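The Ferry to Praddale

Melur Wuisan had been told the ferry left at 4, and it did not. It left when the man with the goats arrived, and he had stopped to buy rope. By then the sun was low over the channel and the passengers had given up standing in line and were sitting on their bags.

He had not been home in 17 years. In his shirt pocket was a letter from Herman Entili, two pages, written in pencil. The first page was about the price of diesel. The second said that Melur's father's house was going to be sold in July unless someone came and signed for it, and that Herman would hold the key until then.

"You're a Wuisan," the woman next to him said. She had a basket of limes between her feet.

"I am."

"You have the ears."

He offered her a cracker and she took it. They didn't talk again until the engine caught.

The crossing was slow. The old boat, the Drummond, had been sold to somebody down the coast, and the new one was smaller and sat low in the water. Spray came over the rail. The goats complained and then lay down. Melur thought about the house. He remembered the blue door and the step that rocked when you put your weight on the left side of it. He remembered his father at the table with the radio open in front of him and the screws set out on a saucer. He couldn't remember what color the roof was.

Herman was waiting on the dock with a flashlight, though it wasn't dark yet. He had gotten thin. He shook Melur's hand and took the heavier bag without asking.

"You ate?"

"Crackers."

"That's not eating," Herman said, and they walked up the hill.

Supper was rice and fish, with Herman's wife going back and forth to the stove. They asked about the city, and Melur told them about his job at Fotance, where he checked invoices, and about the apartment, which had a view of another apartment. Herman nodded at all of it. After the plates were cleared he put the key on the table, on a piece of newspaper.

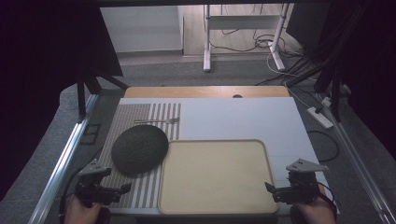
What did Herman want for keeping the house all that time? He wanted 800 for the roof, which he had paid for himself after the big storm, and he wanted the mango tree left alone.

"The tree?" Melur said.

"People buy a place and the first thing they do is cut. My kids climbed that tree."

"I haven't said I'm selling."

"You haven't said you're staying, either."

Melur picked up the key. It was lighter than he remembered, and he wondered if it was a copy.

They went over in the morning. The door was green now. The step still rocked – he tried it twice to be sure – and inside there was a smell of mice and old paper. Herman opened the shutters one at a time. The radio was on the shelf with its back off.

"He never finished it," Herman said.

"What was wrong with it?"

"It only got Ravunau. He wanted the other station."

Melur found the saucer in the cupboard with the screws still on it. He sat down at the table and pulled the radio toward him. Herman stood by the window a while, looking out at the tree, and then he went home to find a screwdriver.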